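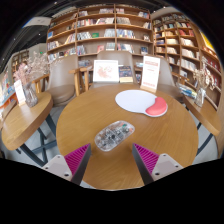

**Slide 1 — opening**

Good evening. Say my name slowly, Minoru Kaneko, and thank Floltergate library for the room. Talk is 20 minutes, questions after.

Tonight's subject is the waiting time for family visas, and what it does to people who already live here and pay tax here.

**Slide 2 — the queue**

- 827 families in our district have an open application. This is the number from our own survey in July.
- 400 of them have waited longer than two years.
- Pause here. Let people read the slide.

The law gives no time limit for a decision. An officer can put a file aside and no rule is broken. When I ask at the counter, I hear "in process". I have heard it nine times.

**Slide 3 — Mrs Nishimura**

She gave permission to use her name. Her husband's medical check expired while the file was waiting, so he had to do it again, and pay again. Then the police certificate expired. Don't go into the details of the children, she asked me not to.

**Slide 4 — what the department says**

Be fair in this part. They are short of staff and the new computer system came late. I believe the officers at the counter are doing honest work. But the fee went up to 1,000 dollars in the same year, and applicants may ask what they are paying for.

**Slide 5 — what we ask**

1. A written decision, or a written reason for delay, after 12 months.
2. Documents that were valid on the day of application stay valid.
3. An interpreter at the Prastia Street office, at least on one day of the week.

Number two is the cheapest — say this clearly, the councillor will be in the room.

**Slide 6 — letters**

Sample letter is on the table near the door, in three languages. Please change the words to your own. Bring signed letters to the Atar Centre on Saturday before noon.

If time is short, skip slide 4 and go straight to questions.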